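Volker Hamann
My aunt left me her recipe cards. There are a lot of them, they are in a Geditz shoebox, and I have decided to cook my way through the ones I can read. A thread, to be added to until I lose interest.

Card one: "Soup." No other title. Ingredients: "the usual, but less." I have been in this family my whole life and could not tell you the usual.

Card two is a cake. It calls for butter "the size of an egg" and four eggs. I used an egg to measure the butter and then used the egg. Felt efficient.

The oven temperature on every card is "medium." I wrote to my cousin Aileen Dalisay, who baked with her as a kid, and asked what medium was. She said the knob had fallen off before she was born and medium was where it stopped.

Cake report: tall on one side. Tasted fine. The tall side tasted better.

Card seven, dumplings, has a note in the margin: "NOT for Hullanus." No idea if that's a person, a town or a church supper. Aileen thinks he was a dentist.

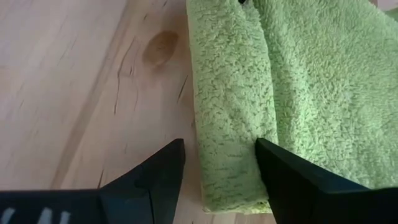

Bread is where the cards get bossy. Card 16 wants 500 grams of flour, the only real number in the whole box, and then says to knead "until you are sorry." I was sorry in four minutes and kept going out of respect. She also says to work on bare wood and never flour it more than once, which is easy to say if your wood doesn't have a knot in it with little black cracks running off underneath. Dough loves a crack. I spent longer with a toothpick than I did kneading.

The bread rose, though. Card 16 is the first one I'd make again without being related to anybody.

Several people have asked for the soup. I refer you to the usual, but less.

Update on the pickles: the card says leave them "till June" and doesn't say starting when. I have put them behind the rice where I can't be tempted, or held responsible.

Aileen has now found a second box. This one is sorted. The tabs say Meat, Sweet, Ngau and Other. There are two cards in Meat and everything else is in Other.

Under Ngau there is one card. It says "ask Ngau."

Taking a break to finish the bread. Next up is card 19, which is either a custard or directions to somebody's house. It does say to turn left at the milk.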